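Nukach Botanical Exhibits
Call for participants: color retention and handling study, artificial stems
Reference: Drasari 14

Nukach seeks adult participants for a paid study of how artificial flowers are judged at close range. Results will be used to revise the grading sheet issued to our display assemblers. Sessions are held at the Flisteck building, second floor.

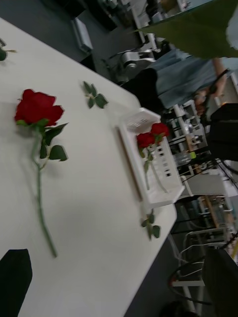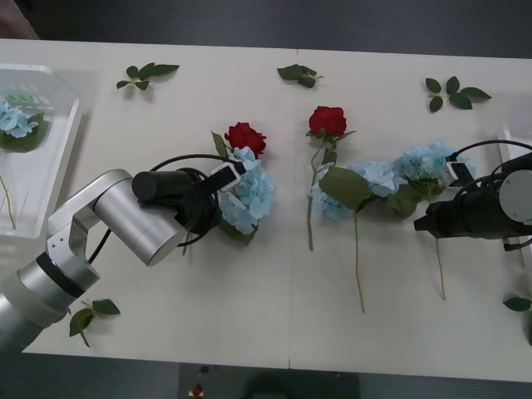
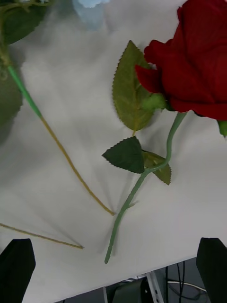
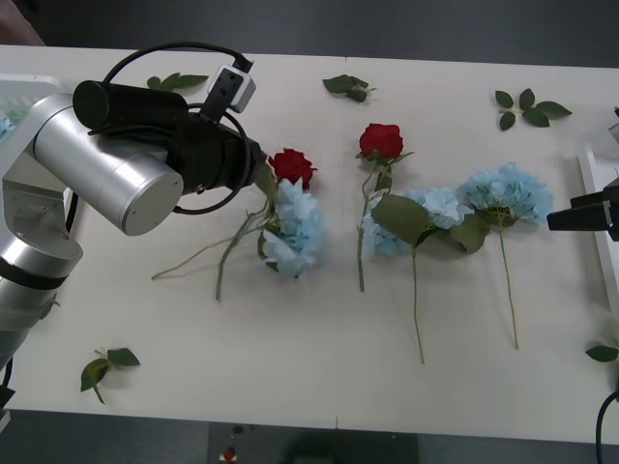 Participants grade single stems and short mixed arrangements against a printed scale. Each session lasts 150 minutes, including two breaks. Stems are graded on three points: petal color, stem finish, and edge condition. All grading is done on a white surface, and a red rose laid flat on white, as in the first picture, is the usual starting item. The scale runs from 0 to 38. Half points are not accepted. Scores are entered on paper and signed on each page.

Eligibility
Age 18 or over.
Normal color vision, with or without glasses. A plate test is given at the first session.
No tinted lenses during grading.
Able to sit at a table for up to 50 minutes at a time.
No paid work in floral supply or store display since October.
Previous participants in the Yusof fabric trial may apply, but must say so on the form.

Schedule
Each participant attends two sessions, at least seven days apart. Morning and afternoon places are available. The same time of day is kept for both sessions. A missed second session can be moved once, with a day's notice.

Payment
A flat fee is paid per completed session, by bank transfer, within 14 working days. Bus and train fares are refunded on receipt. Parking is not refunded. A participant who fails the plate test is paid for one hour.

Data
Score sheets carry a participant number only. The name list is held separately by Zahira Wattimena and destroyed when the report is issued. The reference set holds 1,318 graded items from earlier rounds. New scores will be added to it without names.

How to apply
Request form D-2 from the study desk and return it by 24th January. State your preferred time of day and any dates you cannot attend. Incomplete forms are returned once for correction. Questions about grading go to Willy De Graaf; questions about payment go to Dimas Pasaribu. Applicants will receive a reply either way.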